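Handout 4: What the quote leaves out
Course notes, equipment planning for small automation projects
Ladan Yazdani, 2020-12-27

Most supplier quotes price the arm and stop there. Read the Pletavine quote in your pack with that in mind. It gives one figure for hardware and one line, unpriced, for "task adaptation". I have never seen that line come in at nothing.

Before you budget for a robot, budget for finding out whether the job can be done with two fingers at all. Hand-held grippers are the cheap way to do it. A person holds the tool, works through the job, and the recordings go towards training. Cheap, though, still means wages, spare pads and somebody's time to sort the files.
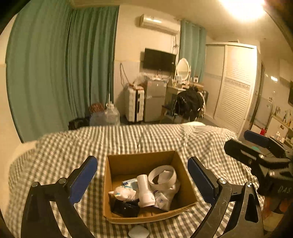
Fig. 1. Hand-held grippers at a box of mixed household items, set on a bed.

Look at what is in the box. A figurine on its side, an upright bottle, a loop of fabric band, a crumpled plastic bag. A demonstration with identical blocks on a clean bench says very little about any of these, and I would not pay for the bag on the strength of the blocks.

For the Zurano exercise, assume 300 recorded attempts, 14 paid days and 22 spare finger pads. Shahla Fallahi thinks the pads are too many — I think they are too few. Put in your own number and defend it.

Questions to send the supplier:
Which objects were tried, and which were dropped from the trial?
Who pays for repeat recordings?
What does a replacement finger cost after August?

Bring the replies to session 8, including any refusals.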